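4.2 Changes in daily work at the Jalovdale site

Before the hand-held grippers came in, data collection at Jalovdale was desk work. Operators sat at consoles and steered an arm through each task from a distance. Training took weeks, and the people who stayed in the job were mostly those who had done well on the consoles early on. With the hand-held tool, the operator does the task directly, in a furnished home, and the arm learns from the recordings later. The two groups we followed, one at Jalovdale and one at Sustton, made this change in the same November.

The first thing operators reported was that the job had become physical again. They stood, walked between rooms and reached across furniture. Several said they preferred this to the console. Others had taken the console job in order to sit down, and for them the change was a loss. Two operators at Sustton asked to move to labeling work within the first month, and both requests were granted.

The second change concerned pace. On the consoles, a shift was measured in hours. Under the new arrangement it was measured in accepted recordings, with a weekly target of 2,000 for each group. Supervisors described the target as a planning figure – operators described it as a quota. Recordings were checked by Clindasus, the scheduling and review software used at both sites, and a rejected recording had to be done over. Operators often learned of a rejection only at the end of the shift, when the objects had already been put away.

Sorting and plating tasks show how this played out. The written instruction for a fruit task is short: move the pieces onto the plate one at a time, without dropping or dragging them. In practice the operator makes many small decisions that the instruction leaves out, such as which piece to take first, how wide to open the jaws, and where to set a large piece so that the others still fit (Figure 3). 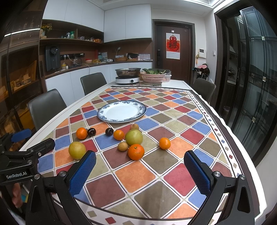 Figure 3. Fruit-to-plate task, operator's side of the table.

Operators came to treat these decisions as the skilled part of the job. They traded advice on them during breaks, and new hires were told to watch an experienced colleague for 30 minutes before picking up the tool. None of this appeared in the job description, which still listed the work as entry level. Bahrami, the contractor that employed both groups, revised the pay scale once during our study, and the revision was tied to accepted recordings alone. Time spent teaching others was unpaid under either scale.

Supervisors' work changed as well. At the consoles they could see every screen from one desk. With operators spread across several apartments, they relied on the review software and on phone calls, and they told us they knew less about how the work was being done than before.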